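Equipment > Rukcombe > Pre-purchase checks

Search this site Enter keywords Go

Gripper cell, folding. Checked 2019-09-16
Fingers, rims: OK
Guarding: none quoted, ask Leemans
E-stop: 2 needed, 1 in budget. Not OK
Spare fingers: 10 sets, too many, cut teh order

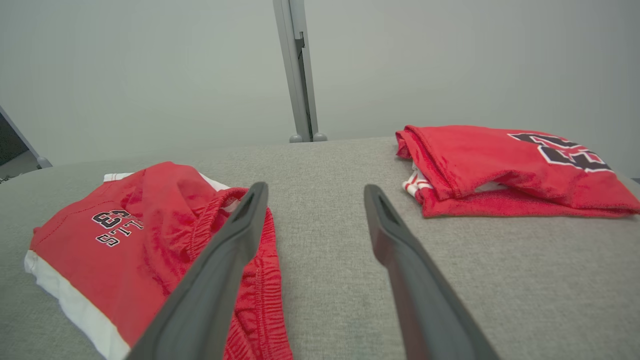

Karlijn Geerts: guarding has to go in this year's money, November is too late.

Agreed. Moved to top of list. Service contract still unpriced.

Contact Nalgate office | © Rukcombe | Back to top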